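Didance Forum > Motion and Control > Planar push policy stalls near contact

**gantrygoat**
ok so I'm stuck. Running the block sorting task on the arm with the rod tip, 2D end effector control, z locked. Policy was trained on 1000 demos, 2 colors per goal. In sim it's fine. On the real arm it gets the rod near a block and then just sort of dithers. Little back and forth, never commits. Planner is the stock Mridha one, nothing fancy. Anyone seen this?

**pell_mell**
what rate are you sending setpoints at? and are you filtering

**gantrygoat**
policy at 10 Hz, interpolated up to 500 before it hits the controller. Low pass on top of that, yes. Setup is the usual, wood board on the perforated bench, blue and yellow in one group, red and green in the other.
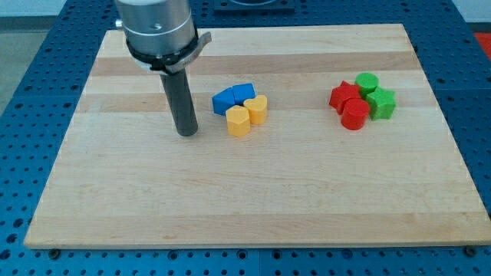

Goal text for the run I'm fighting with is "push the blue ones away from the yellow ones". Dithers on that one every time. "Move red toward the edge" works maybe half the time.

**oxbow_77**
That's your filter. Low pass plus interpolation = lag, policy sees the rod where it was, corrects, overshoots, corrects again. Classic. Kill the filter.

**pell_mell**
don't agree. If it was lag you'd see it in free space too. Does it dither when nothing is close?

**gantrygoat**
no, free space is clean. only near blocks

**pell_mell**
then it's the data. People slow down before contact when they teleop, so you get a pile of near zero actions right there and the model averages over them. Drop the idle steps and retrain.

**oxbow_77**
or the lag only matters when the actions get small. Seen it on a Brundetti arm, same symptoms, filter off and it was gone in 2 minutes. Cheaper to try then a retrain.

**gantrygoat**
fair. filter off tonight, trimming demos after that if it still does it

**gantrygoat**
update - filter off, better but not fixed. Still hangs on the blue/yellow goal. Starting the trim now, script from the Eltoscombe repo chokes on my timestmaps so that's my evening

**pell_mell**
post the histogram of action norms when you have it

2 shares | 11 replies

Related threads
- Rod tip calibration drifts after homing
- Mridha planner ignores workspace bounds
- Action chunking vs single step, anyone compared?
- Camera to board transform, how often do you redo it

Contact | Forum rules | © Didance Forum | Back to top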